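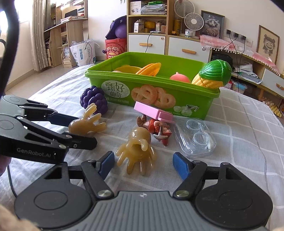 From: Petronella Steyn
To: Toy Library list
Date: October 19, 2019
Subject: Re: Sorting the small stuff before the swap

Hello all, and thank you Gonçalo for getting this started (I've left your message in below so that people who joined this week can follow along).

> Gonçalo Morais wrote:
>
> Dear everyone, the swap is coming up fast and I have
> been handed another three bags of small toys, all mixed
> together. Last time we had one giant bin and the little
> kids tipped it out in the first ten minutes. Does anyone
> have a system that works at home? I'm thinking of things
> smaller than a fist: play food, figurines, those stretchy
> sticky things, bits of sets. And what do we do with lids
> that have lost their boxes?
>
> Also, would anybody mind if we stopped taking the sticky
> things altogether? I find them on the ceiling.
>
> Gonçalo

I do have a system, though I wouldn't want anyone to look at it too closely on a weekday. I tip everything out on the bed. I know people swear by the dining table, but things roll off a table, and a bed has a bit of give, so whatever lands on the sheet stays where it lands. Mine has a gray and white check on it, and even a small monkey figurine shows up nicely against that. Do use a sheet you were going to wash anyway.

Then I pull out the play food first. It's the bulkiest and the easiest to spot, and once it's gone the pile looks half as frightening. All of it goes into a green plastic cookie tub, the kind with butter cookies pictured on it. The corn cob went in there, and the banana, and a peach-colored fruit that Bheki insists is an apricot and I say is a peach, and we have left it at that. The yellow plate goes in with the food too. I used to keep plates separate and then never had one when a child wanted to serve me lunch. The purple grapes are always the last thing in, I couldn't tell you why, they just seem to wander off from the others!

Cookie tubs are wonderful for this, by the way. They have straight sides, so a small arm can reach right down to the bottom, and the children remember "the cookie one" far better than they remember any label I've ever written. If you have empty ones at home, please bring them on the day, with or without lids.

Now, lids. I keep a stray lid until the end of the sort and no longer. There's a pink one from a plastic box that has been through this with me twice, and I do still hope. But a lid doesn't need its own box to be useful - turned upside down it makes a perfectly good tray for figurines or beads. The little clear cases with round wells are worth hanging on to as well. I'd put tiny pieces in those and hand them only to the families with older children.

As for the sticky things, Gonçalo, I'm going to put in a word for them. I have two of the jelly hands here, the see-through amber ones with the fingers spread, and I can tell you that no toy in this apartment gets asked for more often. They do pick up every hair and crumb going. A rinse in lukewarm water with one drop of dish soap, then leave them to dry on a plate (never on a paper towel, you will be peeling off fluff until Christmas). I would keep them away from books and painted walls, and I'd suggest each one goes in its own sandwich bag at the swap. Your ceiling has my sympathy.

Figurines are where I get stuck, to be truthful. The monkey I mentioned is a red and brown fellow holding a silver tool, and I have no idea what set he belongs to. Does he look familiar to any of you? Jacobus thought he might have come in one of the August bags, in which case somebody's child may be missing him. I'll hold him back until I hear.

Two last things. Petronella P. has offered her car again for the morning, so if you have tubs to be picked up, please write to her directly and not to me (we keep getting each other's mail, it's nobody's fault but our mothers'). And could someone bring a second sheet for the floor? A plain one would be fine, or checked if you have it.

Warmly,
Petronella S.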